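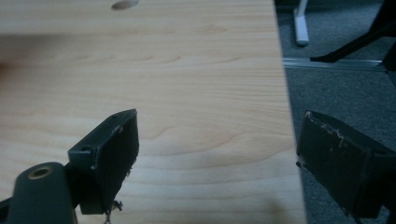 Oil or varnish for a birch desk top?

mekdes_e
June 21, 2024
Hello all. I bought a desk top from a small shop in Gakley and it is still raw. My father always used linseed oil, but I drink a lot of tea and I am afraid of rings. Which finish keeps the pale colour? I would like to spend one evening on it, maybe two.
Mekdes Endale

strobel112
Water-based varnish, three thin coats. Oil turns birch yellow, I have seen it on my own shelves.

Hullden_Joan
I don't agree with strobel. Hard wax oil with a little white in it stays pale, and you can repair one spot. With varnish you must sand the whole top again.

strobel112
In 11 years I never had to repair mine. And the white one looks like chalk to me.

mekdes_e
Thank you both. Is it necessary to do the underside too?

Hullden_Joan
Yes – same number of coats, or it can bend. On this point I think we agree.

strobel112
We do. Try both on an offcut first and wait until September before you judge the colour.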